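**Marchuk, February 24, 2023.** Bunano, the hostel booking site, today opened listings for Nimberg, a lake town it is calling "the next big backpacker stop." The company asked us to be excited. We have run guesthouses here for years, and we would like to see the bus timetable first.

The Nimberg Hostel Owners' Association has read the launch materials and has some doubts. Bunano says the town has 1,073 hostel beds. That figure includes Zundotum, a campground 14 miles up the valley that is shut until August. It also includes dorms that were turned into private rooms long ago.

The site promises "nightlife every night of the week." Nimberg has 9 bars, and most of them close early outside summer. The night bus from Marchuk, listed as "frequent," runs on Fridays and Saturdays. Travelers who land late on any other day should expect to pay for a taxi.

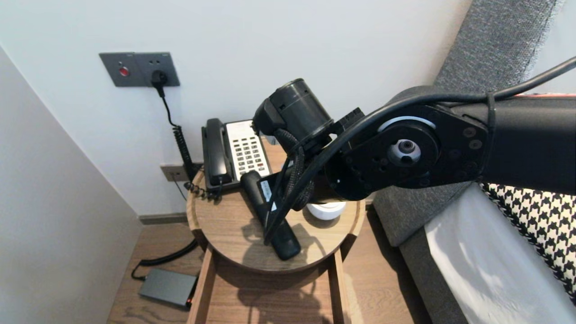
Our members are also wary of the new "Social Stay" badge, which costs a hostel 23 percent of each booking and seems to reward anyone who buys a beer pong table. Plenty of guests come to Nimberg to walk, eat and sleep. For them, a bed against a white wall with a small round wooden side table and a TV remote within reach may be worth more than a badge.

The association has asked Bunano to correct the bed count and post real bus times. It has not had an answer.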